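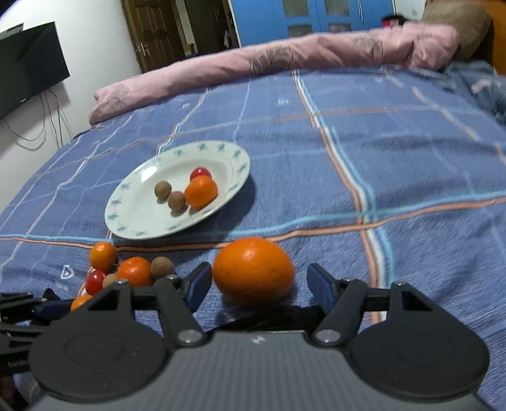 Flellance says its $30 fruit subscription will cut household food waste in half by July, a bold claim from a company that has yet to publish its data. The firm surveyed 814 customers, all of them people who had already signed up. A big orange with a dimpled peel looks fine gripped between blue fingertips over a plaid bedspread, but looks don't show how much ends up in the trash. Ilse Dewulf of Flellance said a full report is coming. She gave no date and would not say who paid for the survey.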